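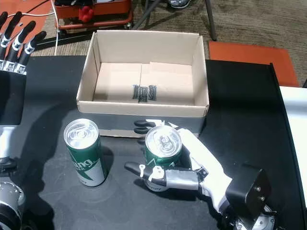
In August our club was invited to the open day at Granar, and I promised to put something on this page for the members who could not come. The demonstrations started at 4 in the afternoon and we stayed until the hall was closing.

**Packing table.** The right hand holds one green can, the other can is still standing beside it, and the cardboard box is behind them. I liked to look at the thumb, how long it is when it goes across the front of the can. My neighbour in the queue said it was longer than his own!

Zulmira Paiva guided our group and answered everything, also the questions of the children. She told us that the team calls this station Trirneck, and that soft drink cans are harder than they look - the wall is thin, and with too much force you get a dent.

Our group was 40 people, so the ones at the back should ask to come forward for the next station. The next open day will be at Arkine, in the same neighbourhood. Parking is behind the building and the 907 bus stops at the corner. Please write your name on the list at the club desk if you want a seat in the shared cars.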